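Where Does Your Water Come From?
A long, wet journey from the clouds to your cup

Every drink of water you have ever had was somewhere else first. Let's follow it and find out where.

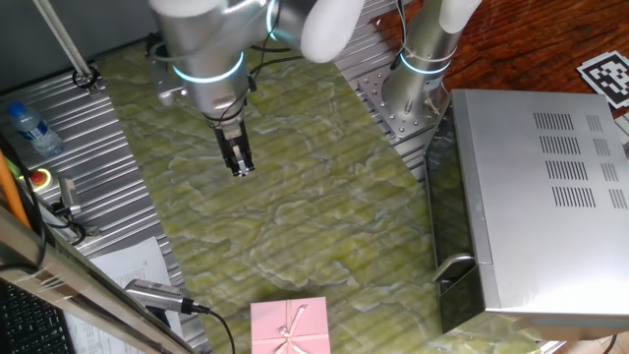

Water that has been around a very long time

Go and pour yourself a glass of water, if you like, and keep it next to you while you read. Take a sip. Now, how old do you think that water is?

You might say it's as old as today, because you only just turned on the faucet. Or maybe you'd guess it is as old as the last rainstorm. But almost all the water on Earth has been here for billions of years, going up into the sky and coming down again over and over. Some of the water in your glass may once have been in a puddle that a dinosaur stepped in! It may have been snow on top of a mountain, or fog over the sea, or part of a very big wave.

Grown-ups call this the water cycle. A cycle is something that goes around and keeps going around, like the wheel on a bicycle, and you can start looking at it anywhere you please. We'll start with the sun.

Up it goes

When the sun shines on the ocean, or a lake, or even the wet sidewalk outside your school, it warms the water. Tiny bits of the water float off into the air, so small that you can't see them at all. This is called evaporation (say it like this: ee-vap-or-AY-shun). You've seen it work if you have ever hung up a wet bathing suit in June and come back after lunch to find it dry.

Plants help too. A tree drinks through its roots, and then it lets water out through its leaves, a little at a time, all day long. On a warm summer day a big oak can let out enough to fill a bathtub or two, which is a lot of water for something that looks as if it's just standing there.

High above the ground the air is cold, and the tiny bits of water turn back into drops and gather together. Lots and lots and lots of those drops make a cloud.

Down it comes

When the drops in a cloud join up and get too heavy, they fall. If the air is warm enough, they fall as rain. If it's cold enough, you get snow, and perhaps a day off from school.

Some of the rain lands right back in the sea, and off it goes again. Some runs downhill into streams, and the streams run into rivers. And some of it sinks into the ground, past the worms and the roots, down into the spaces between sand and stones. Water that is stored down there is called groundwater, and it can stay there for a week or for thousands of years before anyone pulls it up through a well.

Catching the rain

A town needs water every day, even when there hasn't been any rain for a month, so people have to find ways to save it up. Many towns do this with a reservoir (REZ-er-vwar), a big lake made by building a wall, called a dam, across a river.

Ayodele Ekpo looks after the water at the Brallum Reservoir, in the hills above the town of Matau. She walks along the top of the dam at six o'clock every morning, in rubber boots, with a thermos of tea. The walk is 300 steps one way if you have legs like hers, and more if you're in second grade. Partway along, there's a tall ruler painted on the wall, and she reads it to see how high the water is.

"In spring I can hardly see the bottom numbers," she says. "By the end of summer I can see plenty of them, and that's when I start looking at the clouds and asking them nicely."

Getting it clean

Lake water may look clear, but you shouldn't drink it straight from the lake. It has bits of leaf in it, and mud, and living things called germs that are far too small to see and can make your tummy very unhappy.

So the water goes to a treatment plant. (This kind of plant is a building, with pipes and tanks, and you don't have to water it.) First the water passes through a screen, like a giant spaghetti strainer, that stops sticks and leaves and the occasional surprised frog. Frogs at Brallum go back in the lake.

Next, workers stir in something that makes the little specks of dirt stick together in clumps. The clumps are heavy, so they sink to the bottom of the tank, and the cleaner water on top moves along. Then it trickles down through a deep bed of sand, which catches the specks that are left. Last of all, a very small amount of chlorine goes in to kill any germs. It's the same stuff that gives swimming pools their smell, only there's much less of it.

Through the pipes

Clean water leaves the plant in a pipe wide enough for you to crawl through. That pipe splits into smaller pipes under the streets, and those split into smaller ones still, until you get to the skinny one that goes to your bathroom sink.

Why does it come out when you turn the handle? In Matau, the water is pumped up into a tower on Garach Hill. The tower holds enough to fill roughly 200 backyard swimming pools. Water always wants to run downhill, and all that water up high pushes on the water in the pipes below. When you open the faucet, out it comes.

And then where?

When you've washed your hands or flushed the toilet, the used water goes down a different set of pipes and gets cleaned all over again. After that, it goes back to a river. The river finds the sea, the sun warms the sea, and you know the next part already.

Try it yourself: a puddle watch

You'll need a piece of chalk and a puddle on a sunny day.

1. Draw a chalk line all the way around the edge of the puddle.
2. Wait 2 hours. Have a snack, or go look for worms.
3. Come back and draw a new line around the edge of what's left.
4. Keep going until the puddle is gone.

Is your new line inside the old one? Try it again on a cloudy day, or a windy one, and see which puddle disappears first.

Words to remember

Evaporation: when water turns into tiny bits that float up into the air
Groundwater: water stored under the ground
Reservoir: a lake where people save water to use later
Treatment plant: a place where water is made clean enough to drink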